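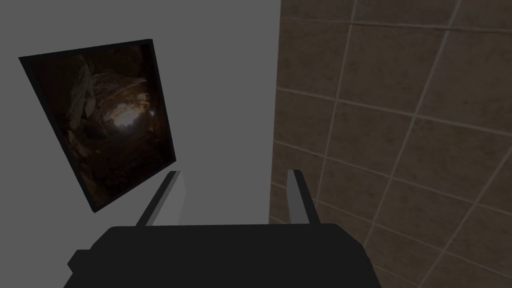 Getting the spare room back

We moved into the apartment on Koslow Street in June and for most of the summer the spare room held boxes. I didn't mind much. The door closed, and I had other things to do. Then my mother said she wanted to come for two weeks in the fall, so I had to deal with it.

Most of the boxes were books. I counted them as I unpacked because I was curious, and there were 311. I had paid to move every one of them from the old place, including a travel guide to a country whose currency has changed since it was printed. I kept 181. My rule was that I had to be able to say when I would next open it. I broke the rule for cookbooks.

The library sale took the rest. Olga Palacios, who lives downstairs, drove me over in her station wagon and came home with 12 books of her own, two of which had been mine that morning.

Next was the bed. I wanted a real mattress and not the foldout we used before, which has a bar across the middle that everyone who ever slept on it has mentioned. I looked at a Salgado daybed for a long time. With the mattress and delivery it came to over $700, and I could not make myself do it. Sebastião Trindade from work was selling a plain double bed with slats. He wanted it gone before his lease ended. We carried it up in three trips, and the headboard scraped the stairwell wall. I have touched that up, though the paint is a slightly different white.

Some things I would do differently:

Measure the door before the bed. Ours came apart, so it was fine, but I only checked when it was already in the hall.

Put the lamp within reach of the pillow. I had it on the bookcase for a week before I tried lying down and turning it off.

Leave part of the closet empty. I filled it with winter coats right away and then had to move them all to our bedroom.

I still need curtains. The streetlight comes in from about nine at night, and the blinds that came with the place have a gap on one side. My mother says she can sleep through anything. She can't, so I'm going to look for some lined ones this month.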